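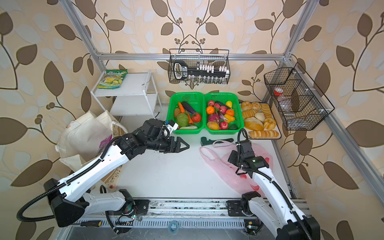
Chapter 9
Feeding Livestock Through the Dry Months

Contents Previous Next Glossary Index

A farm that keeps animals must feed them every day of the year, but pasture does not grow every day of the year. In the Lesberg district, grass is plentiful for the months after the rains and then stops. By the end of the dry season the standing grass is mostly stem. Cattle can fill their stomachs on it and still lose weight.

This chapter deals with the gap between what the land produces in its good months and what animals need in its poor ones. The usual answers are to store feed, to buy feed, or to keep fewer animals. Most farms use a mixture, and the mixture changes from year to year with the price of grain and the strength of the rains.

9.1 What the animal needs

Feed supplies energy, protein, minerals and water. Dry grass has some energy but little protein, and the microbes in the rumen need protein to break down fiber. When protein is short, digestion slows and the animal eats less – even if the trough is full. A small amount of legume hay or oilseed cake fed beside poor grass often does more good than a second helping of the grass.

Needs also depend on the work the body is doing. A dry cow needs much less than a cow in milk. Young stock need feed to grow as well as to stay alive, and a check in growth at this age is slow to make up. 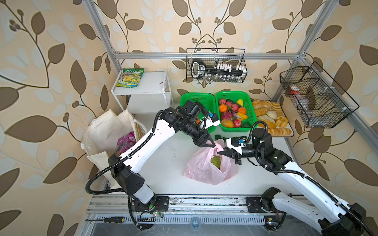
Page 42

9.2 Hay and silage compared

Hay is cut forage dried until it keeps. It is simple to make, easy to carry and can be sold. Its weakness is the weather, as rain on cut hay washes out nutrients and invites mold.

Silage is chopped forage packed tightly and sealed from the air. Acids formed by bacteria preserve it. It can be made in damp weather, but the pit must stay sealed, and a poor seal can spoil much of the crop.

Of the 30 farms in the Sorner valley study, 13 made both. The Juhász farm, described in section 9.4, cuts its first growth for silage in June and leaves the second for hay.

Before reading on, look back at the table of feed values in Chapter 8. You will need it for the ration exercises.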